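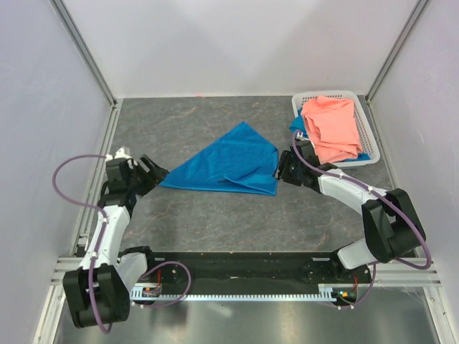
Unit 4 covers the takeaway menu as a working document: how items are named, how ingredients are listed, how prices and opening times are shown, and how changes are passed to the kitchen. It assumes you have done the costing exercises in Unit 3. Bring your own menu draft to the Tuesday session.

## 4.1 Parts of a menu entry

A menu entry has four parts: name, description, price and notes. Each is stored in its own field in most ordering systems. Typing a note into the description field is the most common mistake in student drafts, and it causes trouble later when the description is cut short on a small screen.

**Name.** Keep it to five words or fewer. The name is printed on the kitchen ticket, so two items must never share one. "Chicken Salad" and "Chicken Salad (Large)" count as one item with two sizes and should be entered that way.

**Description.** List the ingredients in the order the customer will notice them, main item first. Sauces go last unless the dish is known by its sauce. Spell every ingredient the same way throughout. A menu that has "aubergine" in one line and "eggplant" in the next will produce queries at the counter.

**Price.** One price per size. Extras are priced in their own list (see 4.4).

**Notes.** Allergens, heat level, and whether the dish can be altered.

## 4.2 Description length

The ordering page used in class, Vesia, shows the first 177 characters of a description and hides the rest behind a link. Write so that the main ingredients fall inside that limit. The full field takes 900 characters, but there is seldom a reason to go past the first line or two.

Compare these drafts of the same entry:

> Our delicious and much-loved house pasta, made fresh with care every day and served the way we have always served it, with tomato, basil and a little cheese.

> Spaghetti, tomato sauce, fresh basil, hard cheese. Served with garlic bread.

The second is shorter and also tells the customer about the garlic bread. The first leaves it out, and a customer who orders a side of bread on top of it will end up with two.

Words to remove at the proofing stage: *delicious*, *tasty*, *perfect*, *special* (unless the item really is a special). "Fresh" may stay where it separates one product from another, as in fresh mozzarella against the block kind.

## 4.3 Opening and order times

Three times must be held separately:

- the time the shop opens its doors
- the time the first delivery order can be accepted
- the time the last order can be accepted

The second is later than the first wherever an oven has to come up to heat. The third is earlier than closing. In the Grotatgate case the shop entered its closing time as its last order time, and orders placed in the final minutes were accepted by the page and then refused by phone. Sombat Boonchu's write-up of this case is in the reading pack and should be read before the exercise.

When the shop is shut, the page should say so and give the next opening time. A bare "closed" loses the order. The menu itself should stay readable while the shop is shut — many customers choose in the morning and order at lunch.

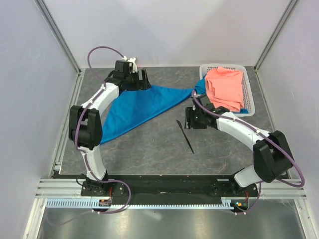
## 4.4 Extras and swaps

An extra adds an ingredient and adds to the price. A swap replaces one ingredient with another and may or may not change the price. Keep them in separate lists.

| Type | Customer sees | Ticket prints |
|---|---|---|
| Extra | Add olives | + OLIVES |
| Swap | Beef instead of chicken | BEEF / no chicken |
| Removal | Without onion | NO ONION |

Removals carry no price change. Print them in capitals, on their own line, directly under the item name. Do not rely on colour, as most ticket printers have only one.

Limit the number of extras per item. The Olteanu menu in the reading pack offers 22 toppings on every pizza, including the small one, and the base will not cook through with that load. A cap of five on the small size and eight on the large is workable.

## 4.5 Item codes

Each item carries a code. The code should not contain the price or the position on the menu, as both change. A plain running number is enough. Once a code has been retired, leave it retired. Pongsak Meesuk's lecture gave the case of item 277, first a prawn rice dish and later a vegetable one; the repeat-order button went on calling up the old code, and customers received the wrong dish.

## 4.6 Passing changes to the kitchen

1. Write the change on the change sheet, with the item code.
2. Alter the entry in the ordering system.
3. Place a test order and read the printed ticket.
4. Replace the card above the prep station.
5. Initial the sheet.

Step 3 is the one most often skipped. A description can look correct on the page while the ticket still shows the old name, as the two are held in different fields on some systems, Tedus among them.

## Exercise

Take eight entries from your draft. Rewrite each description to fit the limit in 4.2, add allergen notes, and set out the extras and swaps as in 4.4. Hand in both versions. Marking is by Prapai Inthanon (groups A and B) and Montri Sombatkul (group C). Questions on Vesia logins go to Theerawat Saengthong.

Reading for Unit 5: portion sheets, first half only.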